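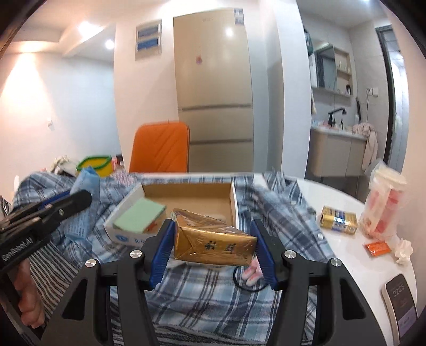 Shanthi Bandara
28 Aug 2018

Many of our members in Drindale have family in another country, and when September is near, the same questions come to the help desk each year. What can I put in the box? Why did my parcel come back? Is it better to send early, or to wait until after the holiday rush? I have sent food to my mother and my aunts for a long time now, and also received quite a lot of it, so I was asked to write down what I have learned.

The first thing is the list of contents. Most of us write "food" or "gifts" on the customs form and think this is enough. It is very often not enough. The officer who opens the form wants to know what kind of food, what weight, and what value. "Biscuits with sesame, factory sealed" is a good line. "Snacks" is a bad line. If you have several kinds of sweets, please give each kind its own line, even when the form looks too small. You can ask at the counter for a second sheet, and they will give it to you without any charge.

Meat is where most of the trouble comes from. Many people do not think of meat when they buy a cake or a pastry, but some fillings have pork or lard inside, and egg yolk is also not accepted in some countries. Read the small print on the wrapper before you buy. If you can't read the language, bring the item to us and somebody at the desk will probably be able to help. Last year Mereana Quinlan had a parcel held for weeks because of one small jar of meat floss, and everything else in it was perfectly fine. The whole box was returned to her, and she had to pay for the return also.

Homemade food is more difficult than food from a shop. I know this is sad to hear, as the homemade things are the ones our families want. Some countries accept dry baked goods made at home and some don't, and the rules can change from one year to the next. Please check the page of the postal service in the receiving country, and not only our own. I usually send factory sealed sweets in the parcel and keep my own baking for the suitcase, when I travel.

Now about packing. Choose a box which is only a little larger than what goes in it. A half-empty box gets crushed from the top, and then the corners open. I fill the gaps with kitchen towels or new socks, which the family can use afterwards - newspaper leaves ink on everything. Put the heavy items at the bottom and in the middle, and tape all the seams, not only the long one. Chocolate should wait until the weather is cooler. I have sent it in August and I will not do it again.

Write the address twice, once on the outside and once on a paper which you lay inside the box. Add your phone number and the phone number of the person who receives it. In many places the driver calls before he comes, and if there is no number, the parcel goes to a depot and stays there.

About prices, we compared two companies this summer. Derach charges by size and Yeom charges by weight, so it depends very much on what you send. My test parcel weighed 762 grams and Yeom was cheaper. For a big, light box with clothes in it, Derach can still be the better choice, but you should measure it at home first. Both have tracking, but with Derach you must ask for it when you pay.

Our group shipment with Pado will also go out again in September. Last time over 400 parcels were sent together, and we hope for the same price this year. Bring your parcel open, please, with the tape beside it, as the Pado staff must look at the contents before it is closed. Bring also your form, already filled in. The forms are in room 256, on the shelf to the left of the door, and there is a sample on the wall which you can follow line by line.

The limit is 2 parcels per family. If you need to send more, write to Mereana at the help desk and she will put you on the waiting list.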